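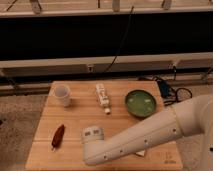 How to Keep a Daily Examen

The examen is a short prayer of review, usually made at the end of the day. It takes 16 minutes at most once you know the steps, and you need nothing for it except a place to sit. The version below is the one we teach in the evening class at Dandalthorpe. It follows the usual five steps of the Ignatian examen with small changes to the order.

Before you start

Pick a fixed time. Nine at night works for many people, but if you fall asleep at nine, do it before supper. Turn your phone face down or leave it in another room. If you want to write things down, use a cheap notebook and keep it to a line or two per day. Long entries are the main thing that makes people give up in the second week.

Step 1. Be still

Sit with both feet on the floor. Breathe normally. Say a short line to begin, such as “Be still, and know that I am God” (Psalm 46:10). Say it slowly two or three times. Distractions will come at this point. Let them go by and return to the line.

Step 2. Give thanks

Name things from today that you are thankful for. Keep them small and particular. “My sister called at lunch” is better than “my family.” Stop when you have run out.

Step 3. Ask for light

Ask the Holy Spirit to show you the day truthfully. One sentence is enough. Psalm 139:23 can be used as it stands: “Search me, O God, and know my heart.”

Step 4. Go back over the day

Start from waking and move forward hour by hour. Notice where you felt drawn toward God and where you turned away. You are looking for moments, so don't try to remember everything. If one moment keeps coming back, stay with it and leave the rest – you can skip the whole afternoon if the morning holds your attention.

Step 5. Ask pardon and look ahead

Tell God plainly what you are sorry for. Then think of one thing coming tomorrow that will need patience or courage, and ask for help with it. Close with the Our Father.

Common problems

“I can't remember anything.” Begin with the last hour and work backward.

“I only see my faults.” Spend longer on Step 2 for a week and shorten Step 5.

“I missed several days.” Start again tonight. Don't try to make up the days you missed.

“It upsets me.” If the same painful memory comes up every night, stop and talk to a pastor or spiritual director before you go on.

Doing it with others

A group can pray the examen together in 20 minutes. One person reads the steps aloud and leaves a silence after each – three minutes for Step 4, one or two for the others. Sharing afterward is optional and should be brief. The Ledbridge group meets on Wednesday at 7:30 p.m. and is led by Vasilis Todorova. Newcomers can just turn up.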